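Notebook home / Entries / Bench supplies / Search / Log out
Previous entry Next entry

23/02/2026 wash-up supplies, sorting into bins

Carrying on from the mess I left under the sink shelf. Goal for today: get every cleaning thing that lives near the wet bench into something see-through, so people stop opening a new bottle when there's one half full behind it. Ermira's idea originally, I said I'd do it in July and didn't.

Pulled everything out first. Wiped the shelf, two passes, the brown ring at the back corner won't shift. Left it. Threw out: one scourer gone to crumbs, the cracked funnel, a spray bottle with no label (smelled like vinegar but not going to bet on it, went in the waste tub w/ a note for Gholamreza).

Bins came from Trovside, the order Ghazal put in. Good clear plastic, no lids. Sizes are all over the place because she ordered what was in stock. Turns out fine, the soap needs a tall one anyway. Rinsed them before use, packing dust in the corners.

First try was everything in the one wide bin. Bad. Bottles fell against the brushes every time it was slid out, and the sponges ended up at the bottom under everything. Second try, split by type:

- brushes in the wide one with the handle hole
- soap in the tall one, standing up
- sponges in the short one on the right

Second try is the one I'm keeping. Set them up on the wood table to look at before it all goes back on the shelf.
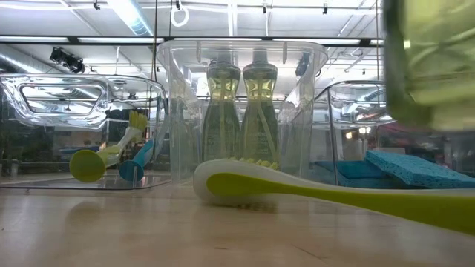 Three-bin layout, second try. Brushes / soap / sponges, left to right.

Notes on it while I remember.

Brushes: green and blue. Want to keep the colors for different jobs, green for glassware and blue for trays and anything greasy. Pendo already does it that way, nobody else seems to know. Needs a line on the label. They tip over in the wide bin, it's much too roomy for two. Doesn't matter for storage but I don't like the bristles lying in whatever drips off. Could put a folded cloth in the bottom or stand them in a cup. Try the cup first.

Soap: tall bin holds both bottles side by side and they stay upright. Can see the level without lifting anything, that was the whole point. Rule from now on is use the left bottle until it's empty, THEN start the right. When the left is gone, write it on the order sheet and move the right one over. If the yellow-green stuff is out of stock don't sub in the Dasano concentrate, it foams like crazy and took me 15 minutes to rinse out of the 2000 mL beaker last time.

Sponges: blue ones, short bin. Easy to grab. They have to be squeezed out before they go back, properly, or the bin turns into a puddle and we're back to the smell. Hooman wants holes drilled in the bottom so it drains. I said not yet, then it drips on the shelf and I have to wipe the shelf. Maybe a mesh insert. Ask him if the off-cut from the drying rack is still around.

Shelf measurements for whoever does the labels: 45 cm from the wall to the pipe bracket, and the bracket can't move. Dry fit with the three bins in a row, they go in with a finger's gap at the end. Tall one clears the upper shelf by 14 mm, so it has to slide out forward, no lifting. Wrote SLIDE on a bit of tape and stuck it on the shelf edge. Tape already curling, will redo it with the label maker when someone finds the cartridge.

Pendo came by and asked why the soap isn't nearest the sink. Fair. If the row gets flipped then the sponges are up against the pipe and it gets warm back there when the heater runs. Leaving brushes left, soap middle for two weeks and then we'll see who complains.

Not dealt with:
- gloves. Still in the Purnden carton on the floor. Need a bin of their own, or a hook
- bottle brush, the long one. Doesn't fit any of these. Back on its nail for now
- old Jalali drying mat, keep or toss? Ermira says keep, edges are fraying tho
- the order sheet itself, last page is full, print more

To do:
Labels, all three, front and top edge. Include the color thing for the brushes.
Cup for brushes, check the drawer by the balance, there was a plastic one.
Ask Ghazal if Trovside takes back the two bins we didnt use. Receipt is in the blue folder, I think.
Tell everybody about the left bottle rule, put it on the board not in an email.

Stopped there, needed the table back for weighing.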